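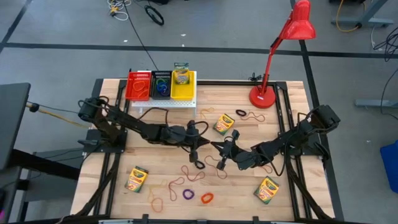
Craft supply sorting thread, because I've been putting this off since January and I need witnesses.

Budget for the whole thing: 65 dollars. Spent so far: 8, on a label roll from Sokau that doesn't stick to plastic. Great start!

The system is color baskets, one kind of thing per basket. Crayons get yellow. Stretchy stuff gets the other two, red and black, and yes I know that's two baskets for one category – there is a LOT of stretchy stuff.

Also learning that everything with a loop in it wants to be friends with everything else with a loop in it. I pulled on one string and got half a bag of rubber bands.

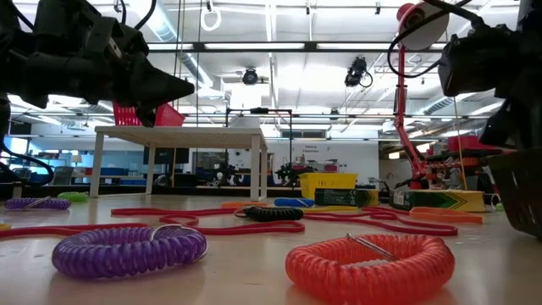

Purple coil, orange-red coil, and the red cord that goes on forever

Those coil bracelets with the little clasps, does anyone still wear them? I had one for my locker key all through middle school and I'd wear it again tomorrow. Keeping them.

The cord I'm going to wind onto a piece of cardboard. Somebody told me to buy the Vullex winder and I looked it up and no, cardboard is free.

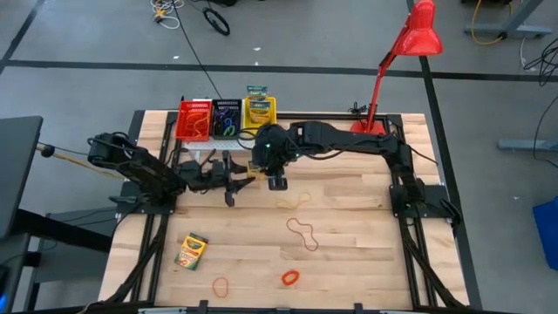 Okay, crayons. I am team leave-them-in-the-box and I will not be moved. I tried the big-jar-of-loose-crayons thing once and it was broken tips and peeled paper by the end of the month. Boxes go in the yellow basket, and if one stands up tall enough to poke over the rim like the one at the back, fine, I can find it faster. Still one more box to put away, plus a few stray bands.

Next up is the marker drawer. If you have a label brand that sticks to plastic mesh please tell me, I'm at Brinent after lunch and can grab some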